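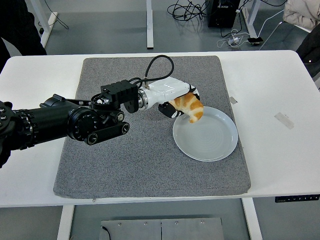

Why does bread puff up?

Short answer: burps. Tiny ones. Long answer, keep reading.

Bread dough starts out pretty boring. Flour, water, salt. Mix that up and bake it and you get a cracker. Hard as a shoe. So bakers add yeast.

What's yeast?? It's alive! A fungus, same big family as mushrooms, but so small you need a microscope to see one. The dry stuff in the packet is asleep. Give it warm water and some flour and it wakes up hungry.

Yeast eats sugar. Flour has a little sugar in it, and more gets made when the flour's wet. The yeast gobbles it and lets out a gas called carbon dioxide. Same gas that's in soda, same gas you breathe out.

Now the gas wants to leave. But it cant, it's stuck. Wet flour makes a stretchy stuff called gluten, and when you knead the dough (push, fold, push, fold, arms get tired) the gluten turns into a sort of net. Gas blows up little bubbles inside the net. Like blowing bubble gum. Lots of bubbles = big dough.

Then the oven. Heat makes the bubbles swell one last time, fast. Then the yeast dies (sorry yeast) and the dough goes firm. The bubbles turn into the holes you see when you cut a slice.

What about flaky stuff?

Different trick. The dough gets folded up with butter, rolled flat, folded again. Thin dough, thin butter, thin dough, thin butter. In the oven the water in the butter turns to steam and shoves the layers apart. Some flaky doughs have yeast too, so they get both kinds of puff.

Try it: the balloon test

You need: a small empty bottle, a balloon, a packet of yeast, a spoon of sugar, warm water. Warm like a bath, NOT hot. Hot kills it.

Put the yeast and sugar in the bottle. Add water till its a third full. Swirl. Stretch the balloon over the top. Wait an hour someplace warm.

Estela Aravena tried hers in November on a cold windowsill and the balloon just flopped there. Moved it to the warm kitchen and up it went. Yeast gets slow when it's cold. That's why dough can sit in the fridge all night and only rise a bit.

Next time: why popcorn pops.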